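Folding and Sorting, Back Bedroom
Gallery page, Titum household storage notes
Text by Raíssa Guerra. Last revised 10th June.

The back bedroom has no table, so the bed serves as the folding surface. Clothes are brought in from the line, folded on top of the bedding and moved to the drawers in one trip. The bed stands against the wall, which limits access to one long side and the foot.

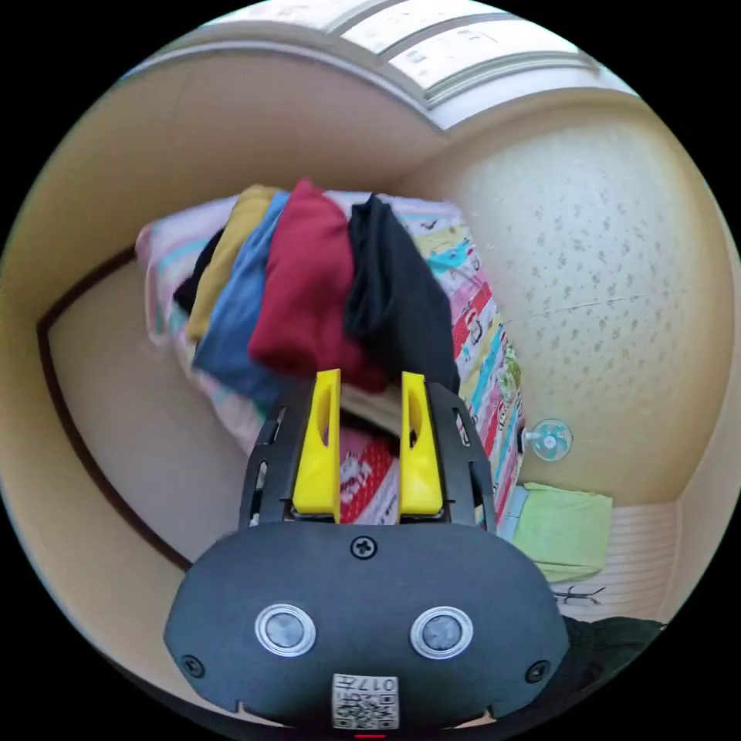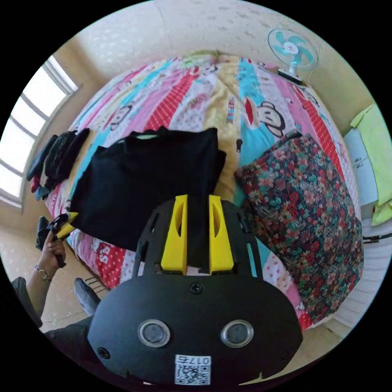
Back bedroom, clothes on the cartoon-print bedding. First picture: folded clothes set upright in a row, overlapping. Second picture: a black piece of fabric, likely a T-shirt, across the striped quilt with the monkey faces.

Notes on method

Upright folding. Each garment is folded in half lengthwise, then in thirds from the hem, and set on its folded edge. A row holds its shape on a firm mattress. On a soft one the end pieces lean and need support – a rolled towel is enough.

Dark fabric. Black cotton shows lint from printed bedding. Shake the garment once before the first fold and brush it afterward if needed.

Drawer size. The drawers in this room are 44 cm wide inside. One row of adult T-shirts fits front to back with the fold facing up. Sweaters go flat in the lower drawer.

Order of work. Shirts first, then pants, then small items. Socks are paired at the drawer and stay off the bed.

Drawer measurements by Arsalan Lodhi. The hall closet and the linen shelf will be added in July. Corrections can be sent to Esperanza Soler through the contact form.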